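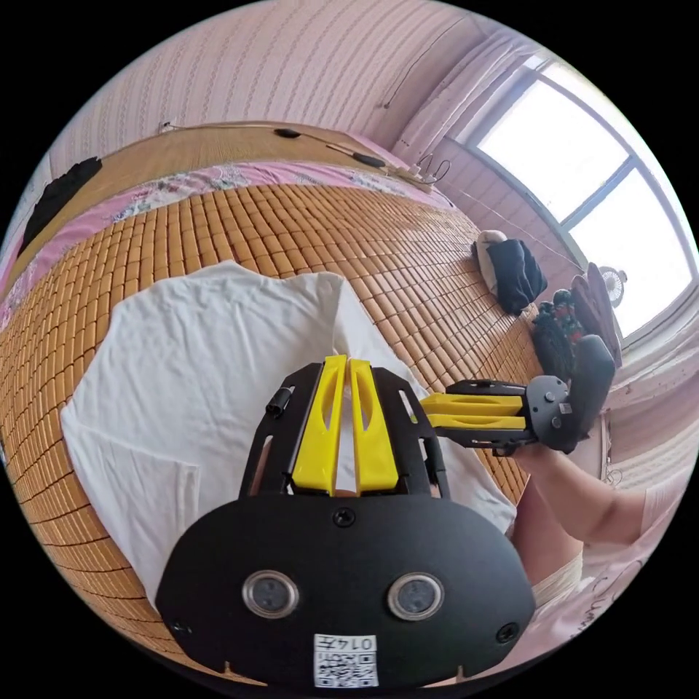

Words by Grigore Vasiliu
Filed under: Home & Machines | December

I have folded laundry for most of my life and I'd have told you I was pretty good at it. Then I spent an afternoon doing it with a gripper in each hand, two yellow fingers apiece, and I want to take back every rude thing I've ever said about a robot and a towel.

The grippers come from Drenemel, a small outfit in Nelldale that teaches robots housework by having people do the housework first. You pick up the tools, you squeeze, the yellow fingers close, and everything you do gets recorded so a robot arm with the same fingers can have a go at copying it later. No robot in the room with you at all! You can do it in a bedroom, and that's where most of the cloth work gets done, because a bed is a big flat surface and people already own one.

My first try took me almost four minutes. One piece of white cloth, laid flat, fold it in half, fold it again. I kept wanting to use my thumbs (you have no idea how much of folding is thumbs). I'd get one corner pinched nicely, swing it across, and the other hand would be hanging out in space pinching nothing. And the middle bunches up. You pull one side to flatten it and the other side creeps toward you, and now you've got a new wrinkle to deal with.

What helped was a tip from the trainer who sat with me, a very patient woman who had 953 recorded folds behind her and did not laugh once. Go in low, she said. Point the fingers down at the cloth, get one under the edge and one over, and close before you lift. I'd been pecking at it from above like a chicken. She also told me to slow down at the start and speed up at the end, the opposite of what I do at home, where I start out full of good intentions and finish by shoving things in a drawer.

By my 67th fold I was down to under a minute and feeling smug. Then she played a couple of them back for me and I saw how much I fidget. I re-grab. I pat things. I smooth a corner that's already smooth. A robot learning from me would learn to pat, apparently, and I find that sort of sweet, but Drenemel throws those runs out. They kept 3 of my first batch. Three!

The bigger set, which they call Buzatu, has 2,607 folds in it so far, and they want it from lots of different homes. Bamboo mats, fuzzy blankets, flowery sheets, morning light, lamp light. A robot that has only ever seen a gray table gets thrown by a patterned bedspread, and I can sympathize, having lost a sock on one for a week.

They're also trying remote control, over at a partner shop called Darkonska, where you sit in a chair and steer real arms from across the room. I had a turn at that too. It's slower and you can't feel the cloth tug, so I dropped it a lot, but my wrists were much happier. With the hand-held pair my forearms ached by around five o'clock and I had a dent in my palm that lasted through dinner.

I'm going back next month to do pillowcases. I've been practicing at home with salad tongs.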